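The Great Lid Reunion (and a small love letter to my bedspread)

If you've been reading for a while you know I keep a box of lids. I'm not proud of it, but I'm not exactly sorry either! Every household loses lids, and at some point a few years ago I started throwing every orphan into one cardboard box in the closet on the theory that its partner would turn up. Some of them did. Most of them sat in there through two moves and one kitchen repaint.

Well, last week I finally did it. I dumped the whole business out and sorted it, and I had such a good afternoon that I have to tell you all how it went.

First thing: do it on the bed. I've tried sorting on the kitchen table and it's miserable, because the table is where everybody puts their mail and their coffee, and small round things roll straight off onto the tile. A bed is soft and huge and at the perfect height if you kneel on a cushion. Plus it puts a deadline on you, as you do want to sleep there later.

Second thing: put on something long to listen to. I went with a radio play my friend Jeferson Cordeiro has been pestering me about since March, and he was right, it's wonderful. I missed half the plot in part 2 when I found the cap to my good thermos, so I'll be going back.

My piles went like this. Food containers on the pillow end, jars in the middle, bathroom stuff by my knees, and a fourth pile for "no idea whatsoever." That last one got big fast. The trick I landed on is to hold each piece up to the light from the window and tilt it a little, since molded marks on plastic are nearly impossible to read straight on but pop right out when the light comes in sideways. Some pieces have a little symbol or a raised shape that you'd swear wasn't there a second ago. It's oddly satisfying.
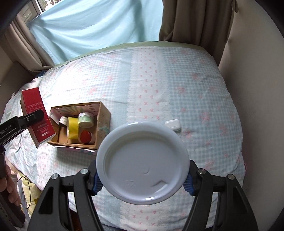
The bedspread, while we're here

I've had more questions about this bedspread than about anything I've ever posted, so let me gush for a minute. Blue-and-white gingham, soft pink flowers, and then that white band down the middle with the tiny pink bows! I adore the bows. The scalloped edging on either side of the band makes me feel like I'm staying at a great-aunt's house in the best way. I bought it secondhand from a little shop called Seixas that has since closed, so no, I can't give you a link, and yes, I wish I'd bought the curtains too.

It creases if you so much as look at it. I've made my peace with that. I wash it cool, hang it over the shower rail and smooth it with my hands while it's damp, and that's the entire routine. The pale green underneath was a happy accident from the back of the linen closet, and now I can't imagine it with anything else.

What stayed and what went

My rule was simple: if a lid fit something I own, it went home to the kitchen right away, on the container, no exceptions. I walked back and forth so many times that the dog gave up following me. Anything cracked or warped went in the trash. The mystery pieces get 3 months in a much smaller box (I wrote the month on the flap so I can't cheat), and after that they're out.

The best find was the top to my grandmother's sugar jar, which I'd been covering with a saucer for longer than I care to admit. I did a small dance. Next up is the drawer of charging cables, and if anyone has a system for those, please, please leave it in the comments.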